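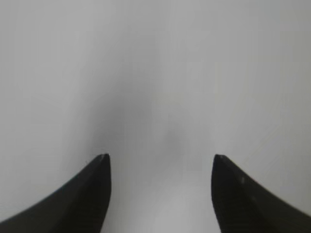 Ticket : la synchro Plollik double les fiches recettes
Ouvert par : Cúc Đinh
Pris en charge par : Bình Lý
Statut : résolu, on garde un œil dessus

Cúc Đinh
Bonjour ! Depuis le passage à la nouvelle version, chaque fiche modifiée sur la tablette revient en double sur le poste du bureau. J'en avais 200 hier soir, j'en ai environ 400 ce matin. Les doublons portent le même titre, mais la date de modification est décalée d'une heure. J'adore le nouvel éditeur au passage, surtout la recherche par ingrédient !

Bình Lý
Merci pour le détail sur la date, c'est un super indice. Pouvez-vous regarder le fuseau horaire dans Réglages > Compte, sur les deux appareils ? Et surtout ne supprimez rien pour l'instant.

Cúc Đinh
Tablette : Paris. Bureau : « automatique », et en dessous il affiche Londres. Je n'y ai jamais touché.

Bình Lý
On tient quelque chose — le mode automatique lit l'ancien profil Varketti, celui qui a été importé en septembre. Voici la marche à suivre :
1. Couper la synchro sur les deux appareils.
2. Sur le poste du bureau, choisir Paris à la main.
3. Menu Outils > Réindexer, puis attendre le message de fin (8 à 10 minutes chez vous, je pense).
4. Relancer la synchro, d'abord au bureau, ensuite sur la tablette.
5. Outils > Fusionner les fiches identiques.

Cúc Đinh
Étapes 1 à 4 faites, plus aucun nouveau doublon ! Par contre, la fusion reste grisée.

Bình Lý
Il faut être en vue liste, elle n'est pas proposée en vue mosaïque. Je le signale à Châu Hà pour la page d'aide.

Cúc Đinh
Génial, tout est fusionné et mes annotations sont toujours là — même celles de la pâte à brioche. Un grand merci !

Bình Lý
Ravi de lire ça ! Correctif du mode automatique transmis à l'équipe de Rochelle Pennington. Je laisse le ticket ouvert jusqu'à la prochaine mise à jour.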